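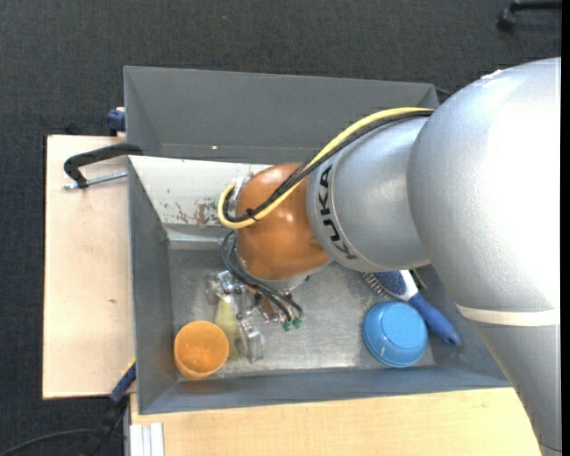
**How often does the cable dress on a bin-picking arm need to be checked?**

Every 100 operating hours for position and chafing, and again after any change of gripper, hose or tie point. The interval applies to the cable and the air lines together, as they share one route over the wrist.

**ARIVANCE RELEASES REVISED MAINTENANCE SCHEDULE FOR PREKINEN BIN-PICKING CELL**

GROMACH, March – Arivance today released a revised setup and maintenance schedule for the Prekinen cell, a single-arm station used for picking mixed household items from a fixed bin. The schedule replaces the general service sheet supplied with the cell and is available to all current operators at no charge.

The revision follows a review of the service log kept at the Gromach site. The log covers 2889 operating hours and contains 303 entries. Most unplanned stops were traced to the cable dress, the air fittings or a shift in bin position. Faults in the arm itself made up a small share and are not affected by the new document.

"The old sheet told the technician to inspect the cables and left it there," said Muireann Tully, service lead at Arivance. "The new one gives the wrist angles at which to inspect them. A bundle that looks fine at the park position can be tight at full rotation."

**Cable and hose routing**

The yellow cable and the black lines beside it are carried along the arm, across the orange wrist joint and back in a loop at its side. The loop must leave enough slack for full wrist travel in both directions. Technicians are instructed to jog the wrist slowly to each limit at reduced speed and watch the loop over the whole movement. Ties are to be replaced, never re-tensioned. A tie that has marked the cable jacket is to be logged with its position.

The thin hoses below the loop are checked at the green fittings. The procedure calls for a leak test at working pressure with the gripper closed, held for 200 seconds. If pressure falls during the test, the hose end is cut square and reseated before the fitting is changed.

**Gripper**

Clear finger parts are wiped with a dry lint-free cloth and inspected for cracks at the screw holes. Solvent cleaners are excluded. After a finger is replaced, the tool center point must be taught again and the first pick run in manual mode.

**Bin position**

The bin is held by clamps at its edge. Clamp screws are tightened by hand, then checked after the first hour of picking. Scuffing of the bin floor is acceptable. Deformation of a side wall is not, and requires a new bin and a repeat of the position calibration.

Calibration is now done with the bin loaded. The previous method used an empty bin, which gave repeatable results on the bench but did not account for small movements at the clamps under load.

"We ran both methods on the same cell and kept the loaded one," said Lorcan Cronin, who wrote the calibration section. "It takes longer. The offset stays valid for the full interval, so the time is recovered."

**Availability**

The schedule is issued as a printed binder and as a file for the cell controller. Operators using the Rafferty logging module will receive the new check items with the next module update. Sites without the module can record results on the paper form in the back of the binder.

A remote walkthrough for maintenance staff will be held on Tuesday at 10 a.m. and led by Diarmuid Geraghty. Registration is through the regular service desk.

**Contact**

Osian Wynne
Technical Communications, Arivance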